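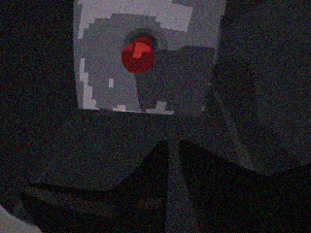 Training a grasp policy on bad renders: quick how-to

Print this page | E-mail this page

Written up fast between runs, sorry for the state of it. Covers the noisy wrist view method we've been using on the Bunden arm. Assumes you've already got a simulator going and a policy that trains on clean images. If not, do that first.

The idea, short version. Clean renders make lazy policies. They learn the exact red of the object, the exact edge of the panel, then fall over in the lab when somebody pulls a blind down. So we wreck the light and add grain, every episode, and train on that. Old idea in parts. The bit that's ours is the order you do it in (step 4).

Step 1. Fix the wrist view

Mount the simulated camera so the gripper fills the bottom of the view. Leave it in. People crop it out and then wonder why the last bit of the reach is poor. The policy uses its own gripper as a ruler, or seems to. When we masked it the grasps got worse on every seed.

One red object, one grey panel. Rounded shape for the object. Keep it that simple till step 6.

Step 2. Drop the light

Start dim. Dimmer than feels sensible. You want the background close to black on at least one side and the panel still readable. If you can't find the red object yourself in a second or two, go up a notch.

Ambient low, one main light, random angle per episode. Don't change it mid-episode, we tried, the policy just dithers.

Step 3. Hard shadows, low resolution

Set the shadow map small. You'll get jagged, stair-stepped edges between the light and dark patches, same on the object's highlight, which goes blocky and angular. Looks broken. Leave it.

A big dark shadow lying over one corner of the panel is what you're after. If the corner nearly dissolves into whatever is below it, good. Policies that lean on the panel outline get caught out here, and they need to get caught out in training.

Soft shadows gave us nothing. Maybe a bit of speed. Altmont setup had them on by default so check.

Step 4. Grain last

This is the one people get wrong. Coloured noise goes on after the render, after any resize, after any blur. Fine grain over everything, gripper included. Put it in before the resize and it gets averaged away and you've trained on slightly grey clean images. I lost a whole Wednesday to this.

New noise every step, never one fixed pattern. A fixed pattern gets memorised.

Step 5. Train

Clean images for the first 200 updates. Then switch the lot over in one go. We had a nice gradual ramp, took ages to tune, made no diffrence at all.

Stop at 2725 updates. Past that the curve goes flat in sim and the lab numbers start to sag.

Save a checkpoint at 201, straight after the switch. It'll be dreadful. You want it for comparing.

Step 6. Check it properly

Don't trust the sim score. Run a fixed set of starts and keep the same set for every policy. Ours is 972 starts, drawn once, seed written on the whiteboard. Same light angles too, otherwise you're comparing lamps.

Then look at the failures by eye. Sort them by where the shadow falls relative to the object. In our runs most of the misses came with the shadow edge touching the object, and the policy reaching for the dark side of it. More episodes with that layout helped. More episodes in general didnt.

Only now add other colours and shapes.

What we got

Clean-trained policy: fine in sim, poor in the lab after lunch when the sun comes round. Grain-trained: a little worse in clean sim, clearly better in the lab, and steady through the day. Grain without the dim light, no real gain. Dim light without grain, some gain. Wants both.

Not tested: shiny objects, anything see-through, two arms. Lagman people are trying a moving panel, ask them.

Known snags

- Gripper shows up pure black: your ambient is at zero, nudge it.
- Red goes brown: tone mapping is on. Turn it off.
- Policy freezes above the object: usually the noise is too strong, halve it and retrain from the 200 checkpoint.
- Training slow: noise is being made on the CPU. Move it.

Config files are on the Bostville share, in the grasp folder. Ask me if the link's dead.

Sekar Sitompul

Print | E-mail | 4 comments | 11 shares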